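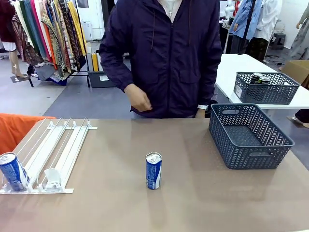 One can up, one can down. Brandby table, afternoon.

March, late. Back from Gastdale with a stiff neck and a strong opinion about canned drinks.

The job this month is teaching the machine to put cans in a shelf rack, the kind with white rails. It learns from us. One person works the arms by remote control, the other stands at the table and puts everything back the way it was so it can all be done again. I was the other person today. I have a degree.

The target is 2,385 good runs by the time Jokolora wants the files. This morning the tally stood at 1,004, and it had stood there for a while, because Partanen changed the rule about which way the top should face and we lost an evening arguing over whether the old runs counted. They count. I was against it and then I saw what redoing them would mean.

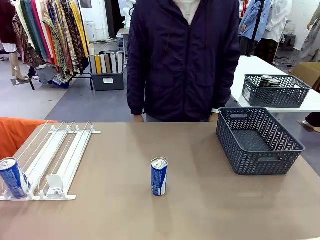
The rack is the hard part. A can standing on the table is a polite thing, you come at it from the side and close. A can lying between the rails wants to roll just when you've made up your mind, and then the run has a little panic in it, and I'm told the machine will learn the panic too. So my bad habits could be passed on to something that never sleeps. My mother would have views.

Best stretch was after lunch, 20 runs without a redo. Then I took my turn at the controls and knocked a can flat on the first try — from a chair, with all the time in the world. By hand I have been putting cans on shelves since I was six.

Someone asked if we could round the target down to 2,000. The answer came back before I'd finished my coffee.

Tomorrow: more tape for the table, ask about the rack angle, bring own sandwich.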